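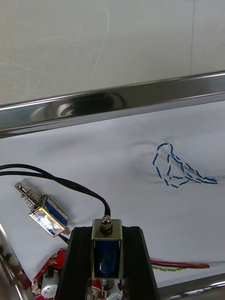
Blue and white twisted wire, black cables, one metal-edged tray. My happy place this evening.

Right, a thread about sorting out the electronics drawer, which I have been promising to do since June and am now ridiculously excited about.

1/ The bundle of blue-and-white is my favourite thing in the whole lot. I love twisted wire! You can follow one colour along with your eye and never lose it, and it looks like seaside rock. I will find a use for it if it kills me.

2/ Trays have changed my life. I used to keep everything in one big biscuit tin and every time I wanted a bit of wire I got a handful of spaghetti with a switch in the middle of it. A shallow tray means nothing can hide under anything else.

3/ Line it with something white and smooth. Agnes Innes told me this years ago and I ignored her – sorry Agnes. Small parts show up so well against it, and if you drop a tiny screw you hear it AND see it.

4/ Black cables get a separate bag once I've checked them. Every one goes on the meter first, then gets a bit of masking tape with its length on. I have found 34 so far that I'd forgotten I owned.

5/ The bench top has its share of scratches and I'm very fond of it. Nabila keeps offering me a cutting mat. Thank you Nabila, maybe for my birthday.

6/ How I coil thin wire: two fingers, loose loops, no pulling, then a twist tie round the middle. Pull it tight and it springs open the second you let go. Loose loops sit happily for months. Do leave the ends long enough to find again!

7/ Someone asked what it's all for. Mostly the model railway at Daledby, where we're redoing the station lights and the signal box. Marthinus wants the lamps to come on one by one down the platform and I think we can do it – the test board managed four in a row last night and I cheered out loud on my own.

8/ Labels next. I've gone for plain words, so "thin wire", "thick wire", "switches", "no idea". The last one is already the fullest.

9/ Kettle on, then the box of plugs. If anyone has a good way of storing crocodile clips so they don't all bite each other, please tell me, I'm all ears!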